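Desktop Shelf Trial: Progress Report, January
Prepared for the Breltamness workspace fund

You asked whether the Velteck desktop shelves are worth the rest of the money. My view so far is that we should slow down. The fund paid for 57 units on the strength of a sales sheet, and I have yet to see the case for buying more.

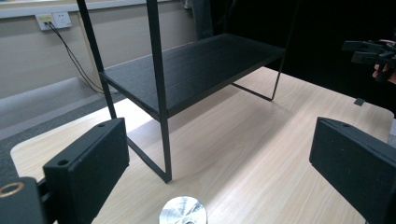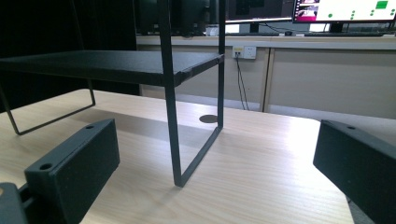
The black metal shelf unit on a light wood-grain top, both views.

What we have so far

38 units are on desks. The rest are boxed at the Kos building, where the rollout stalled over who signs for them. The assembly instructions are poor, and two teams put the legs on in a different order from everyone else.

The frame is thin square-section metal. The supplier calls it "office grade," a term it has not defined for us in writing. I asked twice.

What staff say

The desk survey went to 400 people and over 300 replied, which sounds better than it is. Most of them don't have a shelf yet and were asked whether they would like one. Of course they said yes. I would put no weight on that number.

People at the Drikus site do say they like having papers up off the desk. They also say the legs get in the way of a keyboard.

Money and next steps

Spending is on budget, mainly because delivery of the second batch was put off. I don't count that as a saving.

I recommend holding the second order until the boxed units are in use and Velteck gives us a load rating. I have asked for it by Friday.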